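Workshop notebook, 2018-01-22

3,081 words since Friday night!! Writing that at the top so I can find it again in a bad week. All of it is Radden and all of it is new, no recycled paragraphs from the August draft.

What changed: I stopped trying to fix chapter 6 and wrote it again from scratch with the old one shut in a drawer. Sarita has been telling me to do this for ages and I kept saying yes, yes, and then going back in to move commas around. The rule I gave myself was that I could keep anything I remembered without looking. I remembered the ferry, the argument over the coat, and one line of the sister's. Everything else had apparently not been worth remembering, including a whole page on the history of the Prandthorpe harbor wall that I was so proud of.

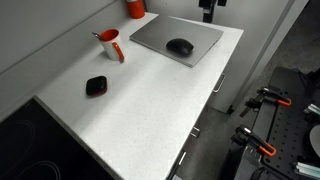 Laptop shut, mug still out.

Method, for anyone who wants to try it:

Read the old chapter once, the night before. No pencil.
Next morning write down what happens in it, in the plainest words you have, on one index card. If it won't fit on the card the chapter is probably two chapters (mine was).
Then write by hand for the first page or so, until somebody in the scene says something you didn't plan. Switch to typing after that.
Stop at 1,000 words even if it's going well. I broke this one on Saturday and paid for it on Sunday morning, staring at a scene I'd already used up.

The big discovery is that the chapter wants to start after the ferry has docked. In the old version we get Radden waiting, Radden boarding, Radden looking at the water and having thoughts. Now she's already on the quay with the wrong suitcase and she has to decide whether to say so. It's so much quicker, and funnier too, which I did not see coming in a chapter about a funeral.

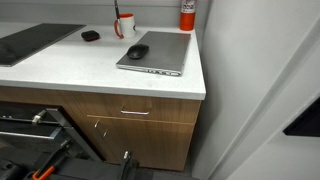 Read the opening two pages aloud to the group. Notes as I got them down:

Mohit: likes the suitcase, doesn't believe she would carry it all the way up the hill before opening it. Fair. Either she opens it on the quay or there has to be something stopping her. Maybe she's being watched from the ticket office? Try that.

Nadine: lost track of who "he" was in the second paragraph. I have a brother, a dead uncle and a porter all going by "he" inside four lines. Easy fix. She also asked if the porter could come back later in the book and I got goosebumps, because of course he can, he's the one who has the right suitcase. How did I not see this?

Rekha: wants less weather. Circled "gray" in three places.

Manju wasn't sold on the dialect. She thinks I should pick two or three words the Prandthorpe people use and nobody else does, and leave the spelling alone. I argued a bit and then tried it on the way home in my head and she's right, it reads cleaner and the voices are easier to tell apart. I'm keeping "slack" for low tide and for a lazy person.

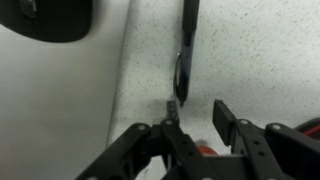

Then we spent the second half on Mohit's Fatville story, which has come on so much. He's cut the prologue. The diner scene now opens on the cook counting out the till with one hand while she's on the phone to her son, and you know everything about her in half a page. I asked how he got there and he said he did the index card thing too, except he wrote the card from the cook's side instead of the narrator's. Stealing that. I want to do a card for the porter.

A short argument over whether his ending is an ending. Rekha says yes. Nadine says he has stopped one line too late. I covered the last line with my hand and read it without and I think I'm with Nadine, but it's close, and he should sit on it for a week.

Small thing on craft that I want to keep from the talk: Rekha's trick of reading only the first sentence of every paragraph, straight down the page. If they all start with a name or "she" you hear it immediately. I did it with my two pages and had five in a row starting "Radden." Embarrassing, very useful.
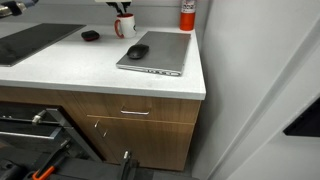
Also set up the Tripathi folder again, for the story I keep saying I'm not writing. Mr. Tripathi and his piano tuning. There are about 6 pages of it and they're better than I remembered! Not touching it until the Radden chapter has been through the group once more, but I've put a card in the front with what happens so far, and a question mark where the wedding goes.

To do before next session:
Open the suitcase on the quay, see if it kills the hill scene.
Sort out the three hes.
Porter card.
Type up the handwritten page while I can still read it.
Send Manju the dialect list, ask her about "slack."
Return Sarita's book of ghost stories, and tell her she was right about the drawer.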